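3.2 How households lay out a shared table

We visited 70 households in Havdale and the villages near it, always in the early evening, when the big table in the kitchen tends to be doing five jobs at once. People were generous with their time (and with their coffee), and most were happy to talk at length about who sits where, whose papers may stay out overnight, and what has to be cleared before supper.
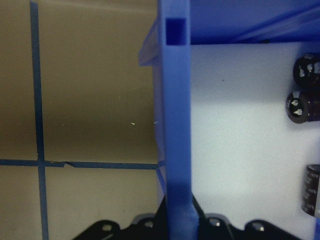

What struck us first was how seldom these rules were ever spoken aloud. A grandmother in Mirani told us she had never once asked her grandsons to keep to their end, and yet they did, homework and all. We coded 163 such habits, and sorted them by whether the family could tell us when each one began.

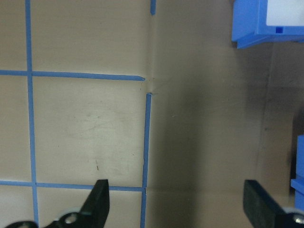

Figure 2. Tape on a tabletop.

Boundaries on a table are easier to keep when they can be seen, and several families had come to that conclusion long before we did. Some used placemats, some a runner, and one used the grain of the wood itself. Tape does the job very plainly: in Figure 2 the blue strips run up and across the left part of the tabletop, while the right part is left bare, and a newcomer could guess at once that the two parts are meant to be treated differently. Parents liked markings of this kind — the teenagers, as a rule, were less fond of them.
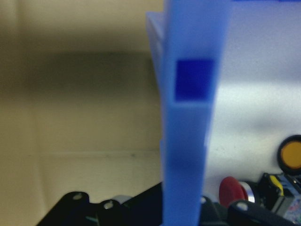

We should add that visible boundaries did not always bring peace. In the larger homes on the Homier side of town, up to a third of the quarrels people described to us were over the line itself, and who had moved it. We come back to these cases in Section 4, along with the two families who gave up sharing a table altogether.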